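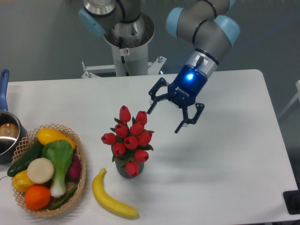 Visodau Tabletop Manipulation Course

The Visodau Tabletop Manipulation Course is a one-semester laboratory course in robot arm programming taught at the Ashby campus of Clelerside Technical College. Students work in pairs on a fixed set of household objects and are graded on a final trial in which the arm must carry out a tabletop task from a written instruction. The course takes its name from Visodau, the software package used in the laboratory to plan and replay arm motion.

Reading time: 5 minutes

Background

The course grew out of an elective in industrial automation that used machined blocks and pallets. The older elective had a narrow range of objects, all of them rigid and all of them with flat sides suited to a parallel grip. The teaching staff replaced the blocks with household items in order to cover grasp selection, uneven surfaces and contact with objects that bend. The block exercises survive as a one-week unit at the start of the semester, mainly for practice with coordinate frames and tool offsets.

Enrollment is open to second-year students who have passed the college's course in linear algebra and one course in programming. A short safety module must be finished before a student is given a login for the arm controller. The module covers speed limits, the stop button, and the rule that no one reaches over the table while the arm is enabled.

Equipment

The laboratory tables are white, with a matte top. The arms are multi-jointed units with gray links and light blue joint caps, and are fitted with Robotiq two-finger grippers. Tables are set at a fixed height, and the position of the tabletop is stored in the planner as a plane through which no part of the arm may pass. Students are expected to check this plane at the start of each session by lowering the closed fingers to three points near the corners and comparing the readings.

Object Set

The object set is divided into containers, produce and plants. Containers include a wicker basket, a stainless steel saucepan and a ribbed vase. The produce is artificial and includes a squash, a cucumber, a bell pepper, an orange, a banana and a head of bok choy. The plant category consists of artificial tulips, which are handled both as single stems and as a bouquet.

Artificial produce was chosen because its shape stays constant over a semester. Its surface is smoother than that of most real vegetables, and grip force values found in the course do not carry over to real food. The course handbook states this in the unit on force control, and students who wish to use real produce for a final project must apply separately.

Layouts are recorded on a printed grid sheet. The basket is normally filled in a fixed order so that the longer items lie at the back or along one side. A filled basket is treated by the planner as a single obstacle with a padded boundary, and items that stick out past the rim are included in the padding. Failure to include them is listed in the handbook as a common source of collisions.

The Bouquet Task

The bouquet task is the fourth of the graded exercises and is usually considered the hardest of them. The arm starts in a raised position above the table with the fingers open, approaches a bouquet of ten red tulips standing in a dark vase, and closes on it. Full marks require that the bouquet be gripped without tipping the vase and then lifted clear of the rim.

Two approaches are taught. In the vertical approach the fingers come down over the flower heads, and the grip is made on the cluster itself. In the side approach the wrist is angled so that the fingers enter below the blooms and close on the stems. The vertical approach is simpler to plan and keeps the arm away from neighboring objects, but it presses on the widest part of the bouquet, where the heads can slide against one another. The side approach gives a firmer hold and needs more free space on the tabletop.

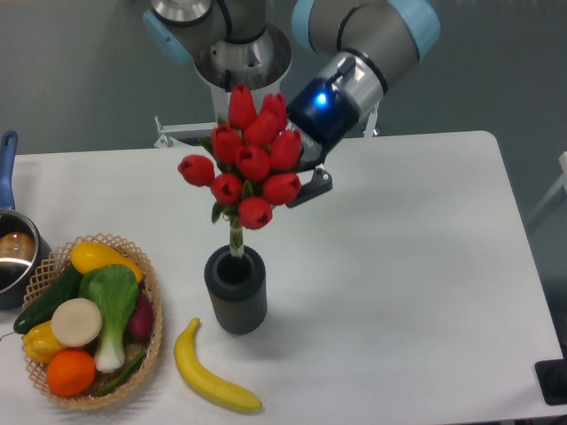
Many pairs settle on an angled approach between the two. The wrist is tilted, one finger is sent in beside the cluster, and the closing speed is reduced for the last part of the motion. The grip is stopped at a set force and not at a set width, as the cluster has no fixed width once it is under pressure. Pairs must state the force limit in their report and explain how it was chosen.

The vase is not fastened to the table. A sideways error in the approach is passed through the stems to the rim and can turn or tip it. The planner therefore treats the vase as an obstacle during the approach but removes it from the obstacle list once contact is expected. Students write this switch themselves, and an incorrect switch point accounts for most lost marks in the exercise.

Data Logging

Each attempt is logged with joint positions, gripper width, gripper force and a short text label. Logs are kept in a shared folder named Drivelska, after the format used for the files. During the most recent semester for which totals were published, 700 attempts were logged for all exercises together. Of these, 324 belonged to the bouquet task, and 267 of the bouquet attempts were marked complete under the rules given above.

An attempt is marked complete, partial or failed by the pair that ran it, and the label is checked against the log by a second pair. Attempts stopped by the safety system are labeled failed, whatever the state of the objects at the time.

Assessment

The final grade is made up of the graded exercises, a written report and the final trial. The trial is held in the last week of the course. Each pair receives a layout and an instruction it has not seen before, and has one class period to prepare a program. Changes to the object positions are not allowed after the preparation period ends. The report is due one week later and must include at least one failed attempt with an account of the joint and force data.

A revised handbook was issued on Thursday, June 13, 2019. It moved the tipping test from the third exercise to the fourth and added the rule on padded boundaries for filled containers.

See also

Grasp planning
Force control
Collision checking

This site uses cookies to remember your reading settings. Accept | Decline

Contact | Copyright 2019 Clelerside Technical College, Ashby | Back to top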